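The Inker's Margin

Glenys Yorath inked page 35 with the number two brush and a bottle of Conow black, which dried matt and did not lift under an eraser. The pencils were by Prys Mathias. He drew on heavy board, at one and a half times printed size, and pressed too hard. Each line left a groove, and the brush tended to follow the groove whether or not the groove was right.

In panel four it was not right. The harbour-master's left hand had the thumb on the wrong side.

She checked it against the script. The script, by Gwion Trevor, said: "He lets go of the rope." There was no note on anatomy. She turned the board over, held it against the window and looked at the hand in reverse, which is the usual test. The thumb was still wrong.

The procedure was laid down. Errors in the pencils went back to the penciller, who had 50 hours to return the page. The issue was due at the printer in May, and Prys had stopped answering his telephone after page 28. His last message said that he had drawn the remaining pages in one sitting and did not wish to see them again.

She ruled the panel borders first. Then she inked the sea, the rope and the coat, leaving the hand as bare pencil. The coat took 40 minutes. Prys drew cloth well – the folds started at the elbow and went where folds go – and she added nothing to it.

At four o'clock she loaded the small brush and moved the thumb. It required five strokes. The old groove remained beside the new line, visible only with the lamp held low, and she filled it with white.

The issue was printed in an edition of 1,260. Prys received his copies by post and rang her for the first time since the winter.

"Page 35," he said.

"Yes."

"You changed the rope."

She took down the board and laid a rule along it. The rope was as he had drawn it, to the width of the brush.

"I'll look into it," she said, and put the board back in the drawer with the others. 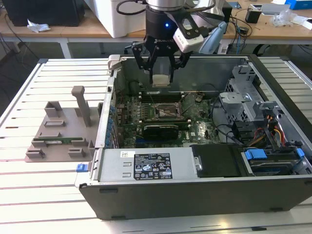
Lorne Gauthier: White over a pencil groove usually cracks within a few years, so I wondered whether Prys would find the old thumb in the end. I also read the rope line twice before deciding he knew exactly what she had changed. Is there going to be a second part?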